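From: Latrice Oyelaran
To: Cetcombe desk-setup list
Date: 21/12/2022
Subject: Re: Second monitor, or just a bigger desk?

Villanueva wrote:
> I've got one wide screen and I keep losing windows behind other
> windows. My wife says a second monitor will only give me more places
> to lose them. Also, how do you keep coffee away from the electronics?
> I have 40 inches of desk and no self-control.

Your wife has a point, but buy it anyway. I went to two screens in January and now lose things at twice the speed and in much better comfort.

What worked for me was putting the wide one dead center, straight in front of the chair, and turning the other in a little from the left. The code editor lives over there. The middle gets the browser, with a terminal floating on top of it, and I pretend to read both. I tried them side by side with the seam in front of my nose and lasted seven days. 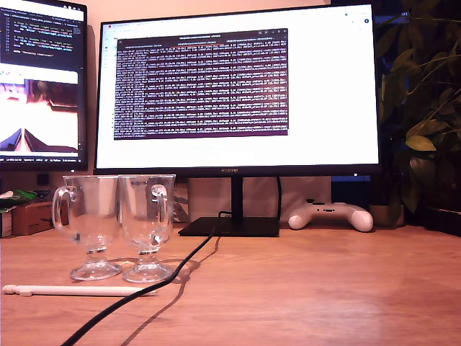
As for drinks, my rule is glass mugs only, so I can see from a distance whether there's anything left to spill. The ones with a foot look ridiculous next to a keyboard. I own several.

Measure the stand bases before you order. Mine is flat and rectangular and eats desk I had plans for.

Latrice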